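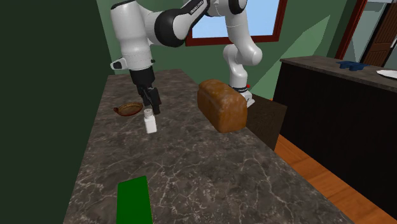
# Gripper closes through the shaker, then launches it

**mossy_axle** – Mon 21 September

Okay, I'm losing my mind a little. Kitchen pick task in Undora, salt shaker onto the green mat. Approach is fine, fingers line up over the cap, and then on close the fingertips sink into the shaker and it shoots off like a bottle rocket. 6 bad runs out of 300, always on the close. Last one took the bread with it!

I've dropped the grip force twice. Anyone seen this?

**pancake_torque**

Your timestep is too big. Every "my object exploded" thread ends there. Halve it and go to bed.

**mossy_axle**

Tried it before posting (should've said so, sorry). Still happens, just less often.

**lintbucket**

I'd look at the collision mesh before touching the timestep again. The Woltley kitchen pack has tiny holes modeled into the shaker cap, and if you let the importer build collision from the visual mesh you get a mess of sliver triangles right where your fingertips are. Mine came in at 4,000 faces. For a salt shaker!! Swap in a plain box and see.

**pancake_torque**

Bad mesh gives you jitter. It doesn't give you launches. I'd still bet on the solver.

**lintbucket**

It gave me launches all last winter, so we'll have to disagree on that one.

**Fumel_fan**

Can I be the boring one – is this policy going on a real arm? We had a "rare sim glitch" we trained straight through, and the policy learned to slam the gripper shut because some of the glitchy runs counted as successes. Check whether your launched shakers ever land on the mat.

**mossy_axle**

Oh no. One did. It scored as a success.

Real arm is planned for October, so I'm pulling the bad runs now and adding a speed limit check on the object. Box collider went in over lunch: 20 runs, no launches yet. I know that's not enough to mean much, leaving the full batch going overnight.

**pancake_torque**

Run it with the old timestep too or you won't know which one fixed it.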